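4. Case study: handover practices in outsourced software maintenance

4.1 Setting

The study followed the maintenance of one software product over the period in which responsibility for it moved from an in-house group to an outside contractor. The client, Ornard, sells scheduling and parts-ordering software to small manufacturers. The contractor, Weltus, had worked for Ornard before on short pieces of interface work but had never held responsibility for a whole codebase. The product, known internally as Cheon, has a web front end, a mobile client and a set of background services that exchange data with customers' own stock systems.

Twelve people took part in interviews, and 15 handover meetings were observed. Participants were drawn from both organizations and included developers, testers, one product owner and the staff who answered customer calls. Each participant was interviewed at least once before the handover and once after it. We also had read access to the issue tracker and the code review history, though not to commercial correspondence between the two firms.

The contract called for a handover in four stages. In the first, Weltus developers read the code and attended Ornard's planning meetings without taking on work. In the second, they fixed minor defects under review by Ornard staff. The third reversed these roles, with Ornard developers reviewing only on request. In the fourth, Ornard kept a product owner and withdrew everyone else. 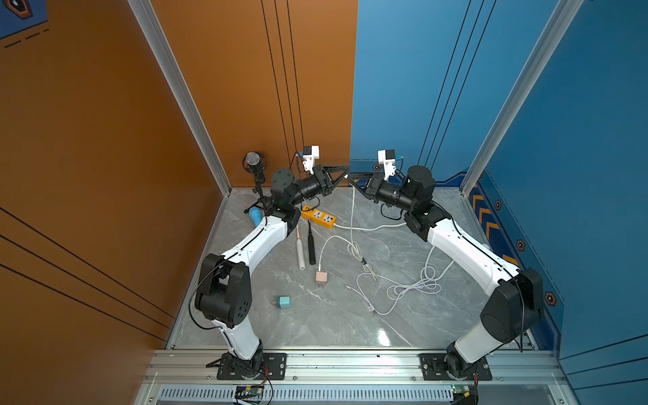
Figure 1. Two robot arms facing each other over a marble-patterned work surface.

4.2 Data collection and coding

Interviews were semi-structured and were recorded with the consent of the participant. The guide asked each person to describe the last defect they had worked on, who they had spoken to while working on it, and which documents they had opened. We chose this form of question after a pilot in which general questions about communication produced general answers. Asking about a particular defect gave us material we could check against the tracker.

Notes from the observed meetings were written up the same day. The regular handover meeting was held on Thursday mornings by video call, and most of the observations come from it. Smaller calls were arranged when a particular service was being transferred, and we attended these when we were told of them in time. Our coverage of the smaller calls is therefore incomplete, and we make no claim about how many took place.

Two researchers coded the transcripts independently and met to settle differences. The initial codes came from earlier work on knowledge transfer in distributed teams and covered documentation, pairing, review and escalation. Others were added as the coding went on. The most frequent addition was a code we called "undocumented default", applied when a participant described behaviour in the software that depended on a setting whose origin they could not explain. Disagreement between coders was highest for escalation, partly because the two firms used the word differently. At Ornard it meant passing a problem to a more senior developer; at Weltus it meant notifying the client.
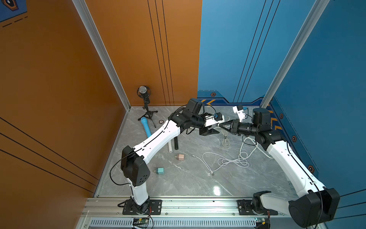
Figure 2. White-and-black robot arms in an enclosure with orange and blue walls.

4.3 Findings

4.3.1 Written documentation was used early and then set aside

Ornard prepared an extensive set of documents before the first stage. Weltus developers reported reading them closely at first, and several described the architecture overview as the most useful single document they were given. By the third stage, references to the documents in interviews had become rare. Participants said they searched the issue tracker instead, since a closed issue usually showed both the symptom and the change that had fixed it.

The documents were not wrong in most respects. The difficulty was that a reader could not tell which parts had been kept current. One Weltus developer described finding an installation guide that referred to a build server no longer in use — the rest of the guide was accurate, but after that the developer stopped relying on it. Similar accounts were given of the test data instructions and the release checklist.

4.3.2 Review carried more knowledge than meetings

Participants from both firms described code review in the second stage as the point at which most of their working knowledge was passed on. Review comments from this stage were long and often included background unrelated to the change itself. A comment on a date format, for instance, went on to explain why one group of customers received their stock files in a different order.

The Thursday meetings served another purpose. They were used mainly to agree on who would handle which issues and to raise questions about access and credentials. Technical explanations were attempted in several meetings but were usually cut short and moved to a smaller call. Testers, who attended the regular meeting but were not routinely invited to the smaller ones, reported learning of some decisions only when a test failed.

4.3.3 The background services were transferred last and least completely

The service that matched customer part numbers, named Wutlow, had been written and maintained by a very small part of the Ornard team. It changed seldom and produced few defects, and so it provided few occasions for review. When a fault did occur during the fourth stage, the Weltus developer assigned to it had never modified the service. The fault was resolved with help from Ornard staff who had by then been moved to other work.

The staged plan treated all components alike and made progress depend on elapsed time. A component that produced no work in the second stage could pass through it without anyone outside the original team having changed a line of it.
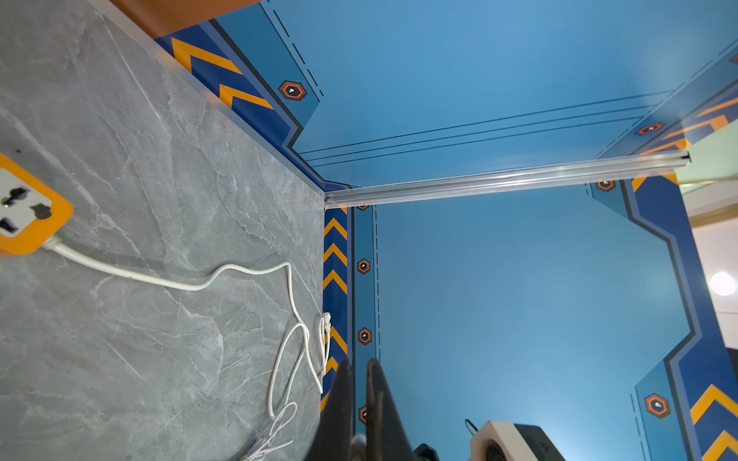 4.4 Limitations

The study concerns one product and one pair of firms with an existing commercial relationship, which probably made early cooperation easier than it would otherwise have been. Participants knew that their colleagues were also being interviewed and may have softened their criticism. We left the field shortly after the fourth stage began, so the longer-term effects of the handover on defect rates and staff turnover were outside our view. The incomplete record of smaller calls also means that knowledge passed on in them is likely to be under-represented in the coding.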